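Startseite | Fragen | Themen | Stichworte | Mitglieder | Frage stellen | Anmelden

Zweifingergreifer: Parallel oder mit Gelenkfingern? (und bringt mir eine Kamera am Handgelenk was?)

Hallo zusammen,

ich lese hier schon länger mit und jetzt muss ich doch mal selbst was fragen. Ich habe seit Februar einen kleinen Sechsachser von Kiltier in der Werkstatt stehen (gebraucht, läuft aber prima!) und daran hängt bisher ein simpler Parallelgreifer von Lebrun. Zwei Backen, ein Motor, auf, zu, fertig. Für Klötzchen und Schachteln reicht das locker.

Jetzt will ich aber langsam an Sachen ran, die nicht so brav eckig sind. Werkzeuggriffe, gedrechselte Teile, Rundstäbe, Zeug mit Schnörkeln dran. Und da fängt der Ärger an. Runde Teile drehen sich mir zwischen den Backen weg, und wenn zwei Gegenstände nebeneinander liegen, schiebt die breite Backe grundsätzlich den Nachbarn mit. Ich habe schon Moosgummi draufgeklebt, das hat ein bisschen geholfen, ist aber nach ein paar Tagen abgegangen.

Nun schiele ich auf den Hester mit den Gelenkfingern, also den mit den parallelen Hebeln, wo die Fingerspitzen beim Schließen einen Bogen machen. Der kostet mich 309 Euro, der neue Backensatz für den Lebrun läge bei 111. Das ist für ein Hobby schon ein Unterschied, und meine bessere Hälfte hat auch eine Meinung dazu.

Was mich interessiert:
Hat jemand beide mal gegeneinander laufen lassen, gern auch in der Simulation?
Lohnt sich eine Kamera direkt am Greifer, oder sehe ich da nachher nur meine eigenen Finger?
Und kommt man mit dem Clutar-Controller an beide ran, oder brauche ich da wieder eine Extraplatine?

Danke schon mal und viele Grüße aus dem Keller!

Antwort 1

Nimm den Parallelgreifer und mach dir V-förmige Backen dran. Kann man drucken. Rundes Zeug zentriert sich darin von selbst, da dreht sich auch nichts mehr weg. 309 Euro wären mir für zwei Finger zu viel.

Zum Clutar kann ich nichts sagen, ich hab einen anderen.

Kommentar des Fragestellers: Danke, V-Backen hatte ich überlegt, aber meine Teile sind alle unterschiedlich dick, und bei flachen Sachen wie einem Messer stört mich die Kerbe dann wieder. Oder mache ich da einen Denkfehler?

Kommentar: Bei flachen Sachen halt von der anderen Seite greifen. Oder zweiten Satz Backen.

Antwort 2 (vom Fragesteller als hilfreich markiert)

Oh, da kann ich mal was beitragen, ich habe nämlich genau diesen Vergleich den halben Winter über gemacht! Allerdings komplett in der Simulation, mit echter Hardware habe ich nur den Lebrun. Also bitte mit der nötigen Vorsicht lesen.

Aufbau war ganz simpel: Arm über einer Holzplatte, darauf verschiedene Gegenstände, und dann mit beiden Greifern dieselben 17 Griffe abgefahren. Gleiche Anfahrt, gleiche Geschwindigkeit, nur der Greifer getauscht. Beim Lebrun musste ich die Schließkraft ein paarmal nachstellen, weil mir die Simulation sonst die Teile regelrecht weggeschossen hat (sah lustig aus, half aber nicht weiter). Falls dir das auch passiert: Zeitschritt kleiner machen und die Reibwerte der Backen nicht auf dem Standard lassen, der war bei mir viel zu glatt.

Bei Klötzchen und allem Kantigen habe ich keinen Unterschied gesehen, den ich dir guten Gewissens verkaufen könnte. Der Lebrun ist da sogar angenehmer, weil die Backen gerade zufahren und man die Höhe nicht mitrechnen muss. Beim Hester wandern die Fingerspitzen beim Schließen ja ein Stück nach vorn, und wenn du knapp über der Platte arbeitest, setzt er dir auf. Das hat mich einen ganzen Abend gekostet, bis ich kapiert habe, dass meine Anfahrhöhe für den offenen Greifer gerechnet war und im geschlossenen Zustand nicht mehr gestimmt hat. Also: Höhe immer für die geschlossene Stellung planen!

Interessant wird es bei schlanken Sachen, die eng beieinander sind. Da war der Hester für mich klar vorn. Die Spitzen sind schmal, und man kommt damit in Lücken, in denen der Lebrun längst am Nachbarn anstößt. Dafür sind die Gelenke außen ziemlich ausladend, das vergisst man gern. Die Spitze passt, und dann rempelt irgendwo hinten ein Hebel gegen die Kiste. Lass dir in der Simulation unbedingt die Kollisionskörper der Hebel mit anzeigen. Bei meinem Modell fehlten die erst komplett, und ich habe mich zwei Tage lang gefreut, wie toll alles klappt.
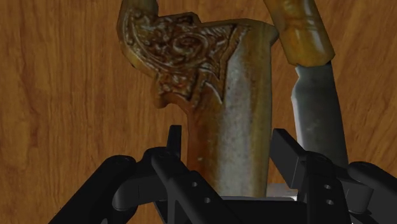
Zur Kamera am Greifer: ich würde es machen, aber häng sie nicht so tief wie ich am Anfang. Ich wollte die Spitzen möglichst groß im Blick haben und habe mir damit selbst den Überblick genommen. Bei dem verzierten Griff mit dem fleckigen Schaft sieht man zwar prima, dass links und rechts davon je eine Fingerspitze steht, aber unten verdeckt mir die schwarze Mechanik alles, was ich für die Greifhöhe wissen müsste. Vom Messer daneben verschwindet die Klinge ausgerechnet hinter dem rechten Finger, und genau den Abstand hätte ich gern gemessen. Zwischen Schaft und Klinge bleibt ein Streifen Holz frei, an dem kann man sich noch orientieren, nur hilft einem das wenig, wenn beide Teile nach unten weg sind. Mein Rat wäre deshalb: Kamera höher und leicht schräg, lieber kleinere Finger im Bild und dafür freie Sicht auf die Stelle, wo gegriffen wird. Oder eine zweite feste Kamera von der Seite, das habe ich inzwischen so und mag es nicht mehr hergeben.

Noch was zur Erkennung: geschnitzte Oberflächen mit viel Hell und Dunkel auf Holz mit kräftiger Maserung sind fies. Meine Kantensuche hat bei den Schnörkeln dauernd Ränder gefunden, wo keine waren, und die Maserung gleich mit dazu. Eine einfarbige Unterlage macht dir das Leben für den Anfang leichter. Mit Tiefenbild ist es dann halb so wild.

Clutar: beide gehen, aber unterschiedlich bequem. Den Lebrun hast du ja vermutlich am digitalen Ausgang, also auf/zu. Den Hester willst du über die serielle Schnittstelle ansprechen, sonst kannst du keine Zwischenstellungen anfahren, und dann ist der halbe Witz weg. Eine Extraplatine habe ich in der Doku nicht gefunden, nur einen Adapter fürs Kabel. Ausprobiert habe ich das wie gesagt nicht an echter Hardware, frag da lieber noch mal jemanden, der ihn am Schrank hängen hat.

Wenn du eh erst mal testen willst, lade dir beide Modelle und fahr deine eigenen Teile ab, bevor du Geld ausgibst. Nimm auch ein paar unfaire Sachen dazu, krumm, schwer auf einer Seite, sowas.

Kommentar des Fragestellers: Wow, vielen Dank für die Mühe! Das mit der Anfahrhöhe hätte mich garantiert auch erwischt. Hast du in der Simulation am Finger noch was Weiches drauf gehabt oder blank?

Kommentar: Blank, nur Reibung hochgesetzt. Weiche Kontakte wollte ich mal probieren, da wird die Rechnerei bei mir aber zäh.

Antwort 3

Hester am Clutar läuft bei mir, echtes Gerät. Seriell, Adapterkabel, mehr braucht es nicht. Achte auf die Stromversorgung, ich hatte erst Aussetzer beim Zufahren und der Übeltäter war mein altes Netzteil. Und die Kabel nicht direkt neben den Motorleitungen verlegen!

Zum Greifen selbst kann ich wenig sagen, bei mir hebt er nur Dosen.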